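Skurthorpe Parish Walks - path notes data, README 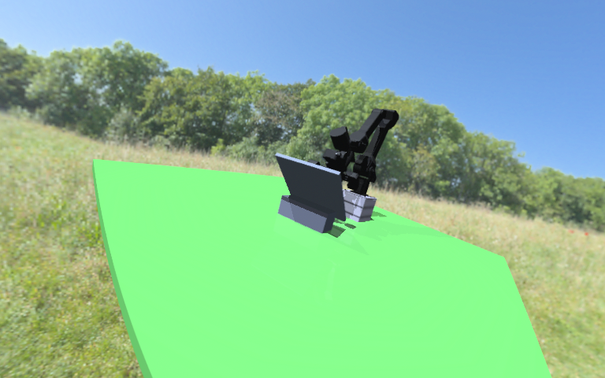

Issue 6 - 11/04/2018

What you've got: one spreadsheet of footpath notes for Skurthorpe and the two lanes out towards Torance. One row per gate, stile, bridge or signpost. Plus a text file of longer remarks where the box in the spreadsheet was too small.

Replaces issue 5. Please bin issue 5, the grid references on the Urivau Farm side were wrong (eastings and northings swapped, my fault).

Files

paths.csv - the main one
remarks.txt - longer notes, matched up by path number
old_names.csv - what paths used to be called, handy if you are using the old parish leaflet

Columns in paths.csv

path_no - number as on the finger posts. Not the county number. The county number is in county_ref and is blank where I couldn't find it.
item - gate, kissing gate, stile, step stile, footbridge, post
grid - letters then figures, no spaces
state - good, fair, poor, gone
walked - month and year last looked at
mud - 0 to 5, see below
dogs - y if a dog can get through without being lifted, n if not, blank if not tried

Mud score

0 is shoes. 5 is turn round and go home. Scored on the day so it depends on the weather, don't read too much into one number. Anything walked in November will look worse than it should. The stretch behind Keskin Mill is 5 all year and I beleive always has been.

"Gone" means there is a gap where the thing used to be. It doesn't mean the path is shut. Several of the gone stiles are much nicer to walk through than the ones still standing.

Known problems

- Path 9 is in twice, once from each end. The states don't agree. Go with the second.
- Bridge below Urivau Farm marked fair, handrail is poor. No column for handrails.
- Torance lane end: post has been turned round, points into the hedge. Reported.
- Some dogs entries were done with a small terrier. A big lab might be a differnt story.
- Accents and odd characters in remarks.txt come out as question marks in some programs. Open as UTF-8.

Not covered

Bridleways. The permissive path round the mill pond - the owner can close it when they like and it would be out of date in a week. Anything over the parish boundary, apart from the two lanes.

Using it

Free for anyone, walking groups, schools, leaflets. Say it came from Skurthorpe Parish Walks and give the issue number. Don't use it to settle a right of way argument, it is not the legal record, the county map is.

Corrections

Send path number, item and what has changed. A grid reference is good, "the gate by the big tree" less so. Fixes go in the next issue.

Still to do

Add a handrail column. Sort path 9. Re-walk the top fields once the lambs are out of the way.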